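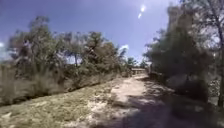
How to walk a sandy track on a hot day

I do the old track out of Istton most weeks in summer, and it took me a while to learn how to enjoy it. Start early, before the ground heats up, and carry more water than you fancy carrying. I take 2000 ml and usually come home with a dribble left.

Shoes next. Skip the sandals - grit gets under your toes and you'll be hopping every few yards. Light trainers with thick socks do me fine, laced snugly at the heel.
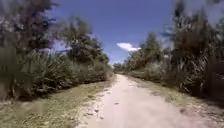

Keep to the firmer bits where you can and shorten your stride when it goes soft. If there's shade along one side, use it! I stop for a drink every 8 minutes or so when it's baking, then shake my shoes out at the end before I get anywhere near the car.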